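Setting Up a Welcome Table for a Community Open House
Zodlow Center Guide for Program Hosts

A welcome table is the first point of contact between a visitor and the program being presented. This guide explains how to plan, arrange, and staff one for an open house held at the Zodlow Center. It applies to all groups using the ground floor rooms, whether the event is a reading evening, a class showcase, or an annual meeting. Questions may be directed to Amber Goodall at the front office.

Before You Begin

Confirm the room booking and the hours of access. Doors are unlocked at 3:00 p.m. for evening events, and the welcome table should be ready 30 minutes before guests are expected. Hosts who need earlier access must request it in writing.

You will need the following:

One table with a clear approach on at least one side
A sign-in sheet and 2 working pens
Printed programs
A small card stating the name of the event
A container for feedback slips or name tags
One modest decorative item, if desired

Step 1. Choose the Location

Place the table within sight of the entrance but outside the swing of the door. Visitors tend to stop just inside a room to look for direction, and a table set too close to the threshold will cause a line to form in the hallway. Leave enough space for a wheelchair to pass and turn. Do not block the fire extinguisher or the coat area.

If the room has two entrances, close one and post a sign directing guests to the other.

Step 2. Arrange the Surface
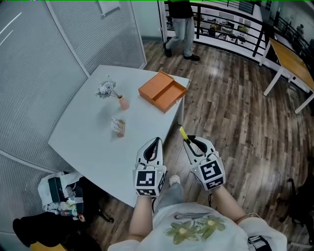 Work from the visitor's side of the table. Items that guests must handle, such as the sign-in sheet, belong closest to them, and items that are only to be looked at belong farther back. Before setting anything down, stand where a guest will stand and decide which hand will reach for what. A card in a small wooden stand takes up very little room near the front, while a vase of dried flowers can sit toward the middle and a box with a drawer near a far corner. Keep the sign-in area free of decoration so that guests have a place to rest an arm while writing.

Programs should be stacked squarely, with the cover facing the visitor. Put out a small stack and refill it during the evening. Additional copies may be stored in the supply room, Room 231, which the front office will open on request.

Step 3. Prepare the Card and the Sign-In Sheet

The card should carry the name of the event and the name of the host group. A starting time may be added. Longer text belongs in the program. Use dark lettering on a light background and print it large enough to be read by a person standing upright.

The sign-in sheet should ask only for what will be used. A name and one means of contact are sufficient for most events. Groups that keep a mailing list must include a separate box for guests to mark if they wish to be added — a signature alone is not permission.

Step 4. Select the Decoration
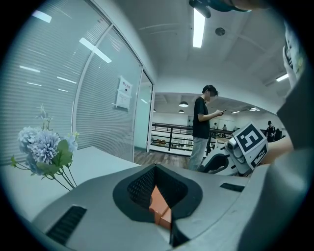 Artificial flowers with pale blue blooms on a white tabletop.

Fresh flowers are permitted, but the Center does not supply water or dispose of arrangements after an event. Dried and artificial flowers may be reused and do not trouble most guests with allergies. Avoid strongly scented items of any kind. Candles with an open flame are prohibited in all rooms.

Arrangements should stay below the eye level of a seated greeter. Anything taller hides the greeter's face and makes conversation awkward.

Step 5. Assign Greeters

Schedule two greeters for the first hour. One attends to the sign-in sheet, and the other hands out programs and answers questions. After the first hour a single greeter is usually enough, although the table should remain staffed until the program begins.

Greeters should know the location of the restrooms, the closing time, and the name of the person in charge.

Step 6. Close the Table

Collect the sign-in sheets first and hand them directly to the event host. They contain personal information and must not be left in the room. Wipe the tabletop, return the table to its original position, and take home all decorations.

Damaged furniture should be reported to Derek Lockwood before the group leaves the building. Report forms are kept at the front office, beside the key return box.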